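Wiltgate bench notebook – October, laundry table

Started at 9:40 with the lavender T-shirt again. I had hoped to graduate to something with buttons by this month, but the lavender T-shirt is what the plan says and the lavender T-shirt is what we get. Fold count on this one garment now stands at 173. It has been folded more often than anything I own.

Aim for the morning: settle the folding order for the Brøndum sheet. The draft says sides first, then sleeves, then bottom up. I have thought for weeks that this is wrong for thin fabric, and I wrote so in the margin, where it was duly ignored (by me, when I typed up the draft).

Sleeve turned over on top of the body, body folded once:

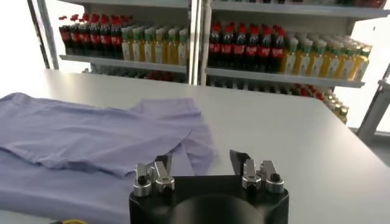 Partial fold, sleeve on top. Note the pointed corner.

The corner is my complaint. Thin fabric keeps a crease wherever it first gets one, so a sleeve that lands crooked stays crooked under every layer you add. On the thick gray sweatshirt from the Irutgate batch you could pat it down and move on. With this one, patting makes a second crease next to the first, and then you have a pair.

Tried both orders. Sides first: the sleeve ends up under two layers, nice and hidden, and the finished packet has a lump on one side like a sandwich with the olive left in. Sleeves first: more fiddling at the start, flatter packet. I prefer the second. The margin was right.

Also tried starting from a bunched shirt, as it would come out of a basket, and not from a nicely laid one. Long soft wrinkles down the length, one end twisted up on itself. The rule I'm writing in: look for the bunched end and open that first. Pulling on the smooth part only drags the whole thing across the tabletop with its knot intact.

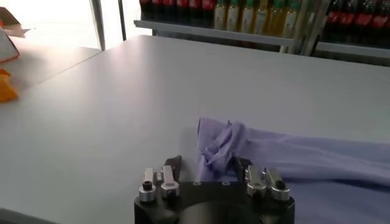 Flattening, second attempt

Two points of hold, hem and sleeve end, and spread from there. Collar toward the drinks shelves, hem toward whoever is folding. I keep writing "top" and "bottom" in these notes and then not knowing a week later which side of the table I meant, so: drinks shelves are far, I am near. Please use this from now on.

A sleeve at the front edge of the table wants watching. Smooth top, thin shirt – give it a chance to slide and it will. Lay the body a hand's width further back.

The bump at the collar I am leaving alone. Ribbing does that. I spent most of an afternoon on collars in the Lostevgate notes and have nothing to show for it except opinions.

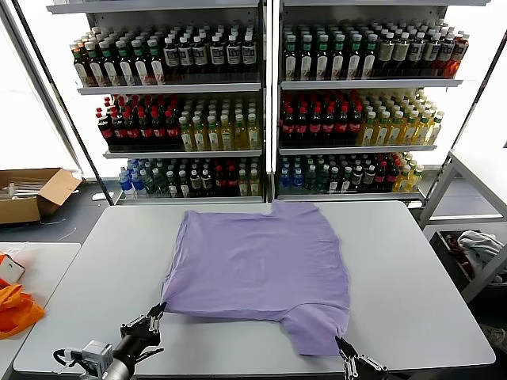

To do

- Retype steps 2 through 5 of the Brøndum sheet, sleeves first
- Add the near/far wording
- Ask for a second shirt, any color
- Iron? (Decide whether this is cheating)

11:55, stopped for lunch. Shirt left folded, lump and all.

2 comments · 679 views · 14 shares

Recent entries
Lostevgate: collars, continued
Irutgate batch: the thick gray sweatshirt
Towels in thirds or in quarters
Wiltgate table heights, remeasured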